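About Gullow

8/21/20
By Kibet Shemweta

Print this page | E-mail this page

Gullow supplies desk and tabletop goods to schools, clinics and small offices. The catalog currently lists 452 items. Most of them are plain: markers, pencils, trays, mesh cups and bins, table surfaces, and practice objects such as play food for sorting and counting lessons. We do not make most of what we sell. We select it, check it, pack it in sets, and keep the same item in stock long enough that a customer can reorder it.

The company was started as a two-person stockroom under the name Kuzmenko Supply. The name was changed when the packing side moved to its present building on Huvard Road. Older invoices and carton labels still carry the Kuzmenko name, and account numbers issued under it remain valid.

What we check

Each new item goes through a bench check before it gets a catalog number. The check is done on a white matte tabletop under even light. White was chosen over gray after a trial in June, when ink specks were missed on the gray surface. Matte is required. A glossy top reflects the overhead lights and hides scuffs on the item being checked.

For markers, the check covers cap fit, barrel print, tip condition and line width. Ten markers are pulled from each carton. Caps are removed and replaced 100 times on one marker from the ten, and the cap must still close with a click. Markers are stored flat in the warehouse and upright in the mesh cups sold with our desk sets. Double-ended markers are always stored flat.

For mesh containers, we look at the rim, the base seam and the coating. A rim with a raised wire end is rejected. Black is the only color stocked at present. Silver was dropped because the coating varied from batch to batch and replacement pieces did not match.

For play fruit, the check covers surface, seams and color. Apples are the most ordered shape, in green and in red and yellow. Color is compared against a retained piece from the first accepted batch. The retained pieces are replaced when their finish dulls.

Mixed layouts

Items that are sold together are also looked at together. A counting set that reads well in a catalog listing may be hard to use if the fruit rolls, if the container tips when one piece is dropped in, or if two colors are too close to tell apart from across a table. Sets are laid out with open space between the pieces, in no fixed order.

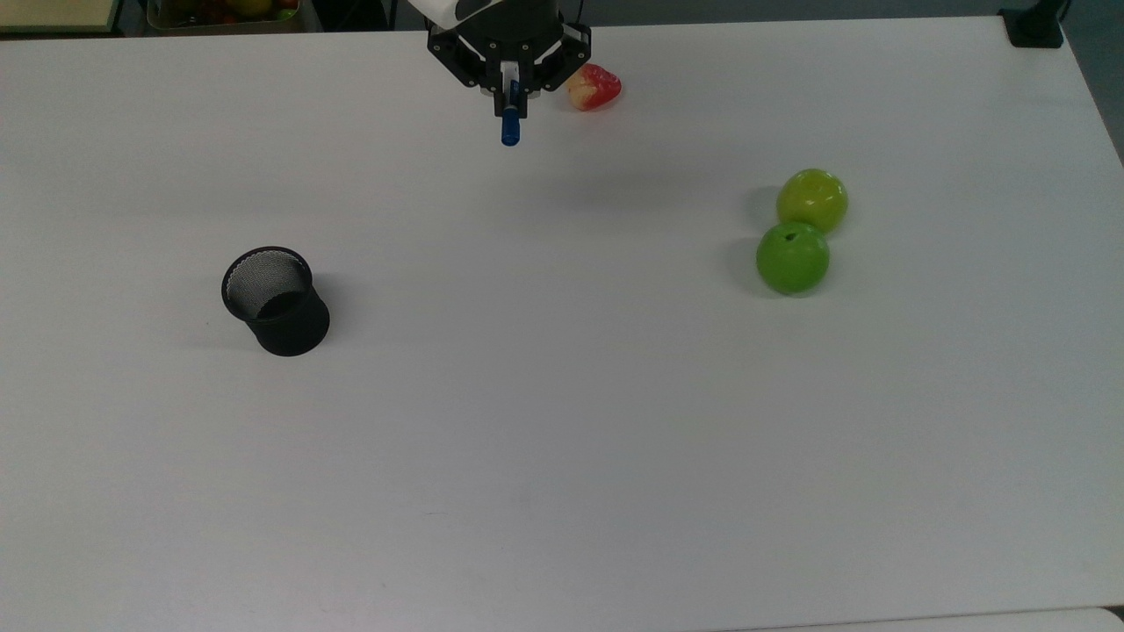 Gediminas Grīnberga wrote to us that the sorting set would be more useful with two shades of green, because his class had learned to separate red from green in one lesson and had nothing harder to move on to. The suggestion was adopted. The Itora sorting set now includes a yellow-green apple and a darker one, and the instruction card has a second page for sorting by shade.

The Itora line is our own selection and is the only part of the catalog with its own name. It consists of three sets: counting, sorting, and desk. The desk set holds markers and a mesh cup. The other two hold fruit, a container, and a card. Parts are interchangeable across the line, and any single piece can be ordered as a spare.

Packing and returns

Fruit is wrapped singly. Markers are boxed and placed at the bottom of the carton, with the container above them, open side up, and the fruit inside it. Cartons are filled with paper. Roughly one carton in 10 is opened again before shipping and compared with the packing list.

Returns are accepted for unused items in any quantity. Markers that have been uncapped cannot be restocked. Please write the account number on the outside of the carton and not only on the slip.

Visits to the Huvard Road counter are by appointment. Samples of table surfaces can be mailed on request, one of each finish per account.

Print this page | E-mail this page

Comments (3)

dlr_room4: Is the darker green apple sold separately? We have the old set with only the light one.

Gullow office: Yes. Order it as an Itora spare and put "dark green" in the notes field.

M. T.: The mesh cup in the desk set is a little narrow for the thick markers. Four fit, the fifth has to be pushed. Otherwise fine.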